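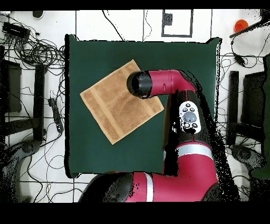
Soudabeh Najafi wrote in March that the first release treated a towel and its woven band as one surface, and that anyone studying folds would want the band recorded separately. The present version of the Cliswood Towel Set adopts that recommendation.

Cliswood Towel Set: Data Card

Summary
The set documents terry cloth towels laid out on a tabletop before and during folding. It contains 3,827 records. Each record consists of one still and one annotation file. The set is maintained by the Holmgren textile handling group and is intended for the study of cloth position, orientation and fold state.

Contents
Towels are square or oblong and of a single color. A towel may be placed parallel to the table edge or turned to form a diamond. Both placements are included in every part of the set. Patterned and fringed towels were excluded.

Annotation fields
corners: position of each visible corner, listed clockwise from the highest
band: direction of the woven band, or "none" if no band is visible
state: flat, half, quarter, or irregular
rotation: angle of the towel relative to the table edge
covered: yes, if any part of the towel is hidden from view

A corner that is hidden is left blank. Annotators were instructed not to estimate its position from the remaining corners. Records made under the first release have been revised to include the band field.

Divisions
500 records are reserved for testing. A further 100 are held for checking agreement between annotators and are not distributed. All others are available for general use.

Known limitations
Square towels without a band have no unique rotation; the smallest angle is given. Light wrinkling is recorded as flat. Annotators differed most often on the boundary between "half" and "irregular", and users who require a strict distinction should review those records themselves. Towel weight and fiber content were not recorded.

Preparation of towels
All towels were laundered once before use and stored unfolded. Towels showing a set crease were withdrawn until the next laundering.

Version history
Version 6 adds the band field and corrects corner order in oblong towels.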